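Oct 29, 2026. Glaze notebook, Devmont shed

Second firing of the Yan base, all shelves. Writing this up quick before I forget which tile went where, because I already lost the August notes that way.

Question for this round is still crawling. The Troko frit version pulled back from the rims in the last firing and left bare patches on anything with a sharp edge. Mwende Mosoti thinks bisque dust, I think too much clay in the recipe and it's shrinking before it melts. Could be both. So this time:

Tiles 1 row: old recipe, tiles wiped with a damp sponge, left overnight
Tiles 2 row: old recipe, not wiped
Tiles 3 row: half the clay swapped for calcined, wiped
Tiles 4 row: same swap, not wiped

Batch weight 4000 g dry, split after sieving. Sieved twice. The bucket for the swap batch settled like a brick and needed a long stir, so add a pinch of epsom next time, before it sits and not after.

Results, tiles. Row 2 crawled badly, worst along the top edge where it was double dipped. Row 1 better but still two islands on the textured side. Row 3 clean. Row 4 nearly clean, one pinhole cluster near the stamp. So we were both a bit right, which is annoying. Clay content matters more. Wiping helps a little and costs nothing, so keep doing it.

Colour of the swap batch is a shade cooler to my eye. Mwende says no difference. Need to look at them in daylight, the strip light over the bench makes everything green.

I'd like the pale glaze to sit well on shallow dimples and soft corners.
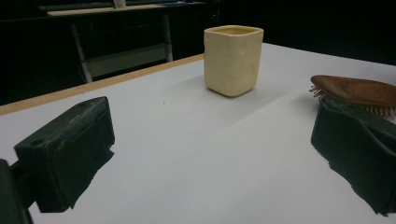
Square tumbler, pale butter yellow, dimpled front.

Dimples are the test really. Glaze pools in the hollows and thins on the ridges, and if it's going to crawl it goes on the ridge first. Flat tiles let you off too easily. Make a set of test tiles with a thumbed surface for next round, same clay, same thickness, stamp the back BEFORE they stiffen. Last lot were stamped too late and half the numbers are unreadable, had to work out row 4 from the shelf sketch.

Thickness. Dip counts were not consistent, my fault. I was counting out loud and then the phone went. Rows 1 and 3 got a slow count of three, row 2 got three plus whatever happened while I was talking. So row 2 looking worst is not completely fair. Redo row 2 before anyone quotes it.

Firing notes. Kiln took longer than usual through the middle. Logged 527 degrees at the point I normally expect to be well past 600, on the same programme. Either an element is going or the top shelf was packed too tight. Pretty tight this time, I did squeeze the Fivau bowls in at the last minute. Cones looked fine at the end, bottom one a touch soft. Check elements cold with the meter before the next one, and write the readings down in the kiln book not on the back of my hand.

Fivau bowls: insides good, feet plucked on 2 of them. Shelf wash is flaking at the back left corner. Scrape and recoat. Do not put anything wide there untill it's done.
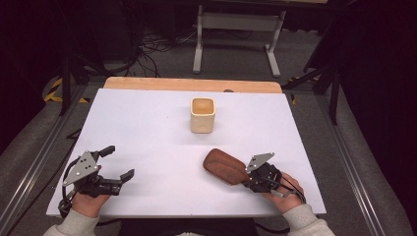
Other thing is the liner glaze. If the swap recipe holds up I want it as liner on the mugs as well, but it has to pass the lemon test first, slice of lemon overnight on the inside and look for dulling in the morning. The old recipe passed. No reason the calcined version shouldn't, chemistry is almost the same on paper, but I've been wrong about that before with the Troko matt.

Mwende wants to try it over the iron slip. Fine, but separate tiles and a separate jar, last time the slip got into the main bucket and we had specks in everything for weeks.

Water in the mix: went by feel again. Should be using the hydrometer. It's in the drawer under the sieves, Mwende found it.

To do
- thumbed tiles, stamped early
- redo row 2, proper count, phone off
- meter on the elements
- scrape and recoat back left shelf
- epsom in swap batch
- lemon test, one mug each recipe
- reorder calcined, we're down to teh last bag
- look at rows 1 and 3 side by side outside

Tiles are on the windowsill in row order, left to right. Please don't tidy them.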